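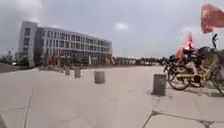
Rapport d'avancement pour le fonds Toltness
Projet Vedavham : cours de français du soir pour adultes
Période : de la rentrée à la fin du mois d'octobre

À l'attention de Madame Nathalie Wuyts

Madame,

Je vous adresse par la présente le rapport intermédiaire prévu dans notre convention. Le français n'est pas ma langue maternelle, je vous prie donc d'excuser les petites fautes qui peuvent rester dans le texte.

1. Inscriptions et groupes

Nous avons reçu 60 inscriptions, réparties en 4 groupes de niveau. Le groupe des débutants est le plus demandé et nous avons dû ouvrir une liste d'attente. Le groupe avancé, au contraire, a encore des places. Plusieurs personnes de ce groupe ont changé d'horaire de travail pendant le mois de septembre et elles ne peuvent plus venir à 18 h. Nous leur avons proposé de commencer à 19 h 30, ce qui a été accepté par la majorité.

2. Heures de cours

Sur l'année complète, le projet prévoit 384 heures d'enseignement. Le calendrier est respecté pour trois groupes. Le groupe intermédiaire a un retard de deux séances, à cause de la maladie de l'enseignante. Ces séances seront rattrapées avant les vacances d'hiver.

3. Matériel pédagogique

Les manuels ont été commandés chez De Smet. La livraison a été faite en deux fois, et le deuxième colis ne contenait pas les cahiers d'exercices. Pendant ce temps, les enseignants ont travaillé avec des photocopies. Les cahiers sont arrivés depuis et la facture a été corrigée.

Le montant dépensé pour le matériel est de 2 155 euros. Il reste sur cette ligne une somme modeste, que nous souhaitons utiliser pour des dictionnaires bilingues, si vous donnez votre accord.

4. Atelier de conversation

L'association Irasico anime avec nous un atelier de conversation, ouvert à tous les niveaux. Les participants apprennent à demander leur chemin, à téléphoner à une administration et à décrire un lieu. Ce dernier exercice a bien marché chez les débutants, qui ont ainsi appris beaucoup d'adjectifs. 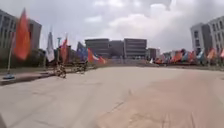
L'esplanade et les immeubles de bureaux, par temps couvert.

5. Difficultés et suite

La difficulté principale reste l'assiduité après les premières semaines. Nous téléphonons maintenant à chaque personne absente deux fois de suite. Il est trop tôt pour mesurer l'effet de cette méthode.

Pour la prochaine période, nous prévoyons un test de niveau commun et une deuxième commande de manuels pour la liste d'attente. Les justificatifs de dépenses vous seront envoyés séparément.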